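Simulation alone is no basis for a safety sign-off, Allden tells robot buyers

Dustham, 2025-02-23

Allden, the Dustham inspection and standards practice, today published a good practice guide for companies that accept robot arms on the strength of simulated trials. The guide asks buyers to stop treating a clean run on a computer as proof that a work cell is ready for people to stand next to.

It runs to 30 pages and is written for plant managers, purchasing staff and insurers. It does not replace any national or international safety standard, and following it does not confer a certificate or a mark of any kind.

"I've sat through a lot of sales meetings where the evidence was a video," said Aurel Lungu, lead author of the guide. "The arm moves, the parts land where they should, everyone nods. Then I ask how the friction was set and the room goes quiet. If you can't tell me that, I don't know what I just watched."

Over the past year Allden reviewed 188 acceptance files sent in by manufacturers and system builders. Many used the word "validated" with no note of who did the validating or against what. Some gave the software version and left out the weights of the parts. A few had been copied from one customer to the next with the old site name still in the footer.

The guide pays particular attention to tabletop handling, where small loose parts of mixed shape are meant to be picked up or moved. Vendors often present this kind of work as low risk. Allden does not accept the label without a written assessment of the arm, the tool, the load and the people nearby.
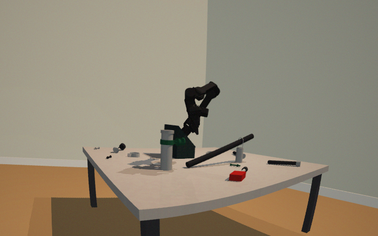
Simulated tabletop cell with a robot arm, a red block, rods and small loose parts.

Under the guide, a buyer should ask for 3 things before a simulated result goes into an acceptance file: a list of every physical value that was assumed, a record of failed runs kept beside the successful ones, and a repeat of the same task on real equipment at the buyer's own site. Where the repeat differs from the simulation, the difference is to be written down and signed by both sides. Averages may not be used to hide it.

Protective stops get their own chapter. A stop that has only been triggered in software is to be recorded as untested. The same goes for guarding, speed limits and any feature that depends on a sensor noticing a hand.

Darius Sârbu, who edited the chapter on test records, said the authors had argued over how hard to be on suppliers. "Simulation is useful. We use it, and it catches layout mistakes early and cheaply. My trouble is with the certificate at the end of it, with a logo on top and no conditions underneath. I would sooner see an ugly report with gaps marked as gaps."

System builder Zustari commented on two drafts and does not support the final text in full. Its engineering manager, Silviu Ilie, said on-site repeats would add cost for small customers and that some would skip them. "We agree the paperwork in our field is thin," he said. "I'm less sure that more paperwork fixes it." Allden has printed the company's objections as an appendix, without a reply.

The guide also warns against headline claims about the number of trials. A supplier that reports 2000 simulated picks should state how the starting positions were varied. Repeating one layout many times tells the buyer very little about a table where parts arrive in a heap.

The practice will take written comments until June. Comments will be published with the sender's name unless the sender asks otherwise, and anonymous comments from suppliers about competing products will not be considered.

Copies are free on request from the Allden office in Dustham. Press questions should go to Iulian Sima, Allden press desk.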